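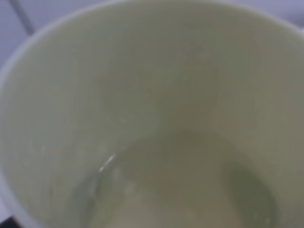 Last changed: April, after the second round of comments

Setting up and looking after the cup-handling cell
Project report, Cormac Brennan
Automation workshop, Arnmont

1. What the project was

The cell in the corner bay picks up used cups, looks inside them, pours out what is left and puts them in a rack. It was put together by last year's group and I took it over at the start of the spring term. My task was to get it running again, write down how it is set up, and leave behind a maintenance routine that the next student can follow. I did not write the control program and I changed very little in it. Most of my time went on the wrist camera, the gripper fingers and the drip tray.

The arm is a Trolov bench arm with a two-finger gripper. The camera is a small one on a bracket at the wrist, looking down past the fingers. The bracket was made in our own workshop from a drawing by Ó Briain, whose report from last year is kept in the folder next to the cell. The rack and the tray came from Jonavlow.

2. State of the cell at handover

The arm moved, but the cell stopped with a fault on most cups. The log gave "no level found" again and again. This message comes from the inspection step, where the arm holds the camera over the cup and the program looks for the edge between liquid and wall. If it cannot find one, it stops and waits for a person.

I went through the following before touching anything:

Camera cable: sound, but pulled tight when the wrist turned fully to the left.
Bracket: one of the two screws loose.
Lens: a film on the glass, probably from splashes.
Gripper pads: worn smooth on one side.
Drip tray: dried milk under the grid.
Program: same version as in last year's report.

3. The inspection step

The picture at the top of this report is a view from the wrist camera into a pale cup with a little cloudy liquid in the bottom. It is a hard sort of picture for the program. The wall is off-white going to grey-green, the liquid is milky, and for much of the way round the change in tone between them is slight. There is a short bright reflection on the left where the light catches the edge of the liquid, and that is far easier to pick out than the rest. Paler residue shows in the lower left of the pool, and the right side is darker.

The program looks for a closed, roughly round edge. With a dark drink in a white cup that works well. With a thin milky remainder it tends to latch on to the reflection, or on to the border of the residue, and then rejects the result because the shape is wrong. The rim gives trouble as well if it runs out of view, as it does here, because the program would like to use it to work out where the middle of the cup is.

The focus is also soft. I first blamed the film on the lens, but cleaning it only helped a little. The camera has a fixed focus that is set by turning the lens in its thread, and it had been set for a greater distance than the one we use.

4. What I changed

4.1 Camera bracket
I took the bracket off, cleaned the faces and put it back with both screws and thread lock. The cable now runs through a clip further up the arm, with a loop left slack for the wrist to turn. I checked the loop by hand over the full turn before switching on the drive.

4.2 Focus
I put a printed card in the bottom of an empty cup and turned the lens until the print was sharp, then locked it with the small ring. The ring is easy to overtighten. It should be nipped up with the fingers and no more.

4.3 Inspection height
The inspection point was raised by 15 mm so that more of the rim comes into view. This is a taught point, so it was done from the pendant with the speed at its lowest setting. The old point is still stored under its old name in case anyone wants to go back to it.

4.4 Light
The bench lamp lit the cup from one side. I moved it further back and put a sheet of tracing paper over it. The sheet is held on by two bulldog clips, and it has to be kept clear of the lamp housing. A proper ring light round the lens would be better, but the bracket has no room for one as drawn.

4.5 Match limit
The program accepts an edge if its match score is over a set limit. I left this at 85. Lowering it does stop the faults, but I tried it for an afternoon and the cell then took residue for a full cup more than once. I would advise against it.

4.6 Gripper pads
Both pads were replaced from the spares drawer. They are glued, and the glue has to be left overnight. After that the gripper must be closed on the setting block and the zero taken again, otherwise it squeezes paper cups out of shape.

5. Routine

Start of each session:
Switch off the drive at the key before reaching into the cell.
Wipe the lens with a dry lens cloth. Use no spray.
Look at the camera cable loop and the clip.
Empty the drip tray.

Every 5 sessions:
Lift out the grid and wash it with the tray.
Check both bracket screws with the hex key on the hook.
Wipe the gripper pads with a damp cloth and look for smooth patches.
Run the card check described in 4.2.

When the cell stops with "no level found":
Open the last saved picture before clearing the fault, as it is overwritten at the next cycle. If the whole picture is soft, clean the lens and do the card check. If it is sharp but the rim is missing from one side, check the bracket and then the cup stand — the stand can be knocked out of place when the rack is loaded. If both are in order, take the cup out by hand and carry on.

6. Results and remaining problems

The cell now gets through a normal rack of mixed cups without a stop most of the time. Tea and black coffee give no trouble. Milky remainders in pale cups are still the weak point, and a cup of that kind is what I would start with in any further work. I did not have time to compare different lamps in a fair way.

The spares drawer is down to its last pair of pads. The part number is on the inside of the lid. The setting block lives in the same drawer and should go back there after use.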